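**Brullier five-finger hand, with wrist camera**
Tested alongside the Stistard two-finger gripper. Both listed below.

I get asked for these two more than anything else in the shop, and usually by people who've already bought the wrong one (I did too, so no judgment!). So instead of pasting the maker's sheet again, I'm writing up what I found when I ran them on the laundry job. Same arms, same Mạch controller, same firmware, all of it done in June with the door of the washer open and me standing by with a hand on the stop button.

The Brullier is the one with jointed fingers, and it's the one I'd pick for anything with a rim. Trays and shallow baskets are where it earns its price. You get the thumb sensor in the white housing, and I'd leave it switched on even though it eats some bandwidth.
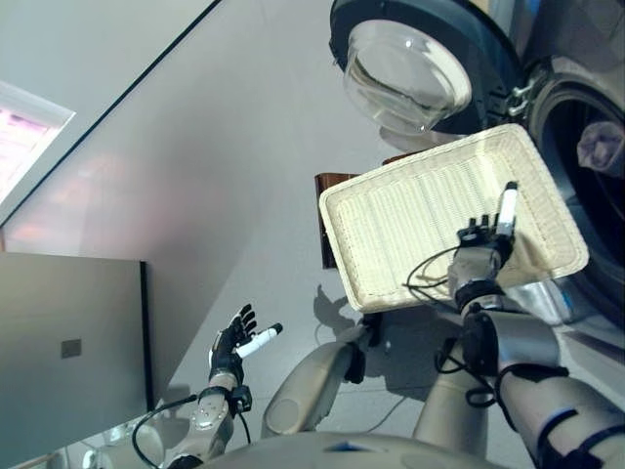 Grip force is set per finger in the Mạch software, and the default is too high for thin plastic. Start at the lowest preset and go up. My other gripe is cable routing: the stock cable is long enough to loop at the wrist, and if you don't strap it down it will find its way across whatever you're carrying. A pair of cheap hook-and-loop ties fixed it for me. I've asked Brullier for a shorter cable and they say it's coming, so we'll see.

The Stistard is simpler, tougher, and a whole lot easier to love on a bad morning. Two wide fingers, no thumb, one cable. It did 1,203 cycles before I had to retighten anything, against 244 on the Brullier, though to be fair the Brullier has many more screws that can work loose. It's lousy with soft cloth bunched up in a drum. It's great with boxes, handles and anything you can squeeze from two sides.

**About the wrist camera**

Both kits take the same Revono camera, and I have opinions!

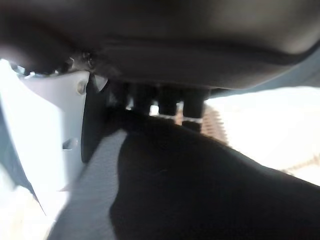

The Revono is small and light, and I like that it bolts on without an adapter plate. Focus is fixed, so get it set for your working distance before you tighten the last screw. Exposure is where I'd spend my time. Left on auto, it gave me views where a black finger fills the bottom corner, the background beside it is blown out to nearly white, and the row of dark posts I cared about sits in shadow in between. You can still pick out the thin white bands on two of them, but I wouldn't want to run detection on that. Lock the exposure by hand, drop the gain, and mask off the finger in software.

**What's in the box**

- Hand or gripper, your choice
- Revono camera and mounting bracket
- Mạch controller cable, one per side
- Hex keys (the small one is soft, use your own)

Both kits come with a service interval of 2,000 cycles, and I stock the finger pads separately. Left and right hands are different parts on the Brullier, so check the side before you order. The Stistard fits either arm.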